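3.2 Partner institutions and the shared archive

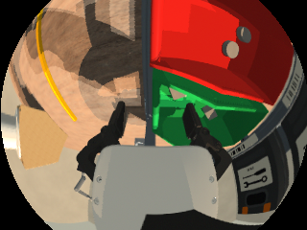
Figure 2. Simulated workspace with a wood-grained tabletop, two colored bins and an open two-finger gripper.

The Stindholm network was set up to give four small research centers a common place to keep and study public material about everyday Internet use. Before it existed, each center ran its own web server, paid for its own storage and answered requests from outside readers by e-mail. The founding agreement, drafted by Mudassar Qureshi and Tymofii Levchenko, moved these tasks to a single office at Brirnum and left the choice of research topics with the centers.

Funding comes from two sources. Brirnum pays for staff and rooms, and the Vakulenko fund pays for fellowships and travel. The fund has no vote on what is published — a condition the centers asked for in the first round of talks and kept in the final text. Fellows must post their working papers on the open site, but they may hold back the data behind a paper for up to 2 years.

We studied the first 800 items placed in the archive. Of these, 266 were working papers and 140 were survey files. The rest were talks, teaching notes and short reports. Working papers were opened more often than any other type, and most visits to them came through search engines. Survey files were opened less often, but readers who reached them were more likely to download the full record.

Use was uneven across the centers. Grumthorpe joined in December, after the others, and brought a large set of older reports with few subject terms. Readers seldom found these through the site's own search box. Staff at Brirnum later added terms by hand for part of the set, and we treat those records separately in Section 4.

Visit logs do not tell us who the readers were. We removed known crawlers before counting, and repeat visits from one address on the same day were counted once. Shared addresses at universities and libraries mean that the true number of readers is probably higher than our counts show.

Last updated: August 13, 2019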